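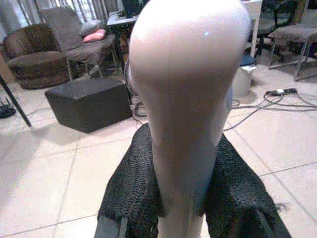

Wrist camera vs. head camera for tool grasps – ablation numbers

asima
Posted 16 July 2020

Finished the camera ablation on the Silell arms. Same policy network, same 4,000 training episodes, only the input views change. Long-handled tools only.

Head view alone: 56 percent of grasps held through the full sweep. Adding the wrist view helped on first contact and did very little after that. My reading is that once the fingers close, the object dominates the center of the wrist image and the policy has little left to work with.

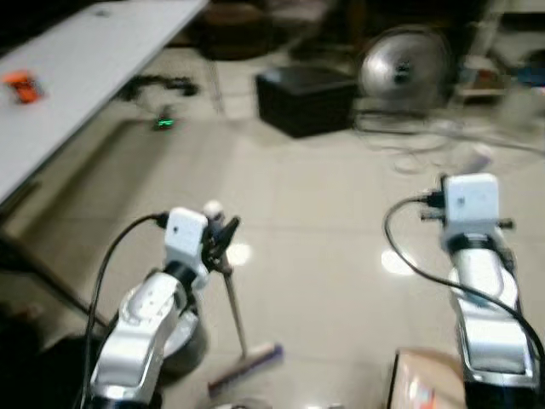 Head view, broom in the left gripper, whole view motion-blurred.

rmckinnon
How are you scoring "held"? If the handle rotates in the fingers but doesn't drop, is that a success?

asima
Yes, rotation counts as held. A drop or an operator stop is a failure.

rmckinnon
Then I don't accept the conclusion. In-hand rotation is the error a wrist view should catch, and your metric throws it away. We saw the same thing on Otness in June and had to rescore everything.

d_lapointe
Agree with Rhonda on the metric, disagree on the fix. Look at the blur in that head frame. At that arm speed you can't label handle angle to any useful accuracy, so rescoring from video gets you noise. Cap the joint speed during the sweep and rerun a subset.

asima
Capping speed changes the task. The demos were recorded at full speed and the policy will be off distribution.

d_lapointe
Slightly off. You already downsample the actions by 2, so it has never seen the original timing.

hdhillon
What exposure are you running on the head camera? Fixed or auto? Ours was on auto for weeks before anyone checked the config.

asima
Auto. I'll fix it and see how much of the blur goes away before touching the speed.

rmckinnon
Please also report the wrist-only condition. It's missing from your post, and without it the claim about the closed-finger phase is a guess.

asima
Fair. Wrist-only is queued behind the Negri baseline. Will post both with rotation scored separately.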